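Speaker notes - "Paper first: how I mark out a large sheet"
Evening talk for the Zurnbridge drawing and lettering circle, back room, Friday, 7 o'clock

Before I start: put the roll of paper on the front table, pencils next to it. Water for myself. Ask if the people at the back can hear me. Speak slowly.

Opening

Good evening, and thank you for inviting me to Zurnbridge. My subject tonight is small. I want to speak about what happens on a large sheet of paper before the real drawing begins. I mean the first line, the little marks, and the question of where the sheet lies on the table.

When I was learning, I did not respect this part. I took a sheet, I started in the upper left corner, and by the lower right corner I had no more room. I made 11 posters for the Kahraman bakery in this way, and on every one of them the last word was squeezed. They hung them up anyway, which was kind.

(Wait here. People usually laugh a little.)

Choosing the sheet

I use plain white paper, quite heavy. I buy it from Jakura, in packs, but any shop for artists will have something similar. What matters to me is that the pencil leaves a light mark and that the rubber takes it away without making the surface hairy.

Paper from a roll wants to go back to being a roll. I leave it under two books for one night, with the curl facing down. If you have no patience for one night, roll it gently the other way around a tube and hold it for a short time.

Folded paper is a different problem. A crease does not go away completely. I have tried a warm iron with a cloth between, and it became better, but in side light I could still see it. So now, if there is a fold, I look at where it falls. Near the centre it may even be of some help. If it goes through a letter, I turn the sheet or I take a new one.

(Hold up the creased sheet. Turn it to the lamp.)

The table

The sheet should lie flat with the whole surface supported. My own table at home is too narrow by two fingers, and for years I let the paper hang over the side. The pencil made a small jump at the table edge every time. Please do not do as I did.

A table in a light, quiet colour is good for the eyes. On a dark one the paper looks very bright and the pencil looks weaker than it is. If your table has scratches, put a second sheet under the first. The pencil finds each scratch, and you will get dots which you did not draw.

The centre line

I begin always with one vertical line, in the middle, from the top edge. I do not draw it through the whole sheet. I stop near the middle of the height. The upper half is where I need it first, and a line which is not there does not have to be rubbed out later. 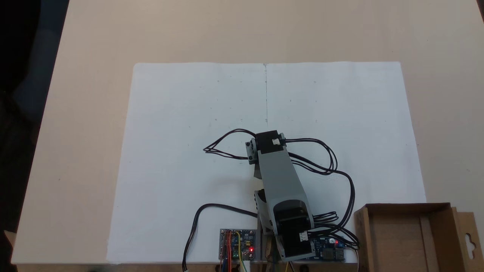
The line must be thin. I hold the pencil far back, almost at the end, so that I cannot press. A hard pencil is not always the answer, by the way. If you press a hard pencil it makes a groove, and the groove stays after the grey is gone. I prefer a medium one with a light hand.

Then come the rows. I put tiny marks to the left and to the right of the line: dots, short ticks, sometimes a small dash. Each of them has a meaning for me. A dot says a letter has its middle here. A tick says a letter ends here. A dash is the height of the row. You may choose other signs, but write down what they mean on a piece of scrap paper. After lunch you will not remember it.

The marks should be so faint that a person who stands by the door cannot see them. You are the only reader.

(Let them try now. Give out the small sheets. Walk around the room, do not talk too much.)

Measuring

Questions I often get about rulers. I use a metal one for the line and a strip of paper for everything else. With the strip I carry a distance from the left side to the right side without reading any number. I find it quicker, and I make fewer mistakes than when I calculate 182 millimetres minus 43 millimetres in my head and then forget which side I was on.

Measure from the centre line outwards, both sides. If you measure from the paper edge, you trust that the edge was cut straight. It was often not.

When it goes wrong

A line that leans: do not correct it with a second line beside it. Rub out the first, blow the crumbs away - do not wipe with your hand, it makes the sheet grey - and draw again.

Marks that are not the same left and right: fold your paper strip in half and check with it. Usually one single mark is the guilty one.

A smear: leave it until the end. I rubbed a smear too early on a notice for the Clultard reading rooms, and I took half of my row marks with it.

Closing

I hope you will try this with one large sheet before June, when we hang our work in the corridor. Please keep the marked-out sheet also if it did not become a drawing. I like to look at mine.

Thank you. Questions now, then tea.

If nobody asks: talk about kneadable rubbers, and about left-handed people working from the right side.

Take the metal ruler home this time.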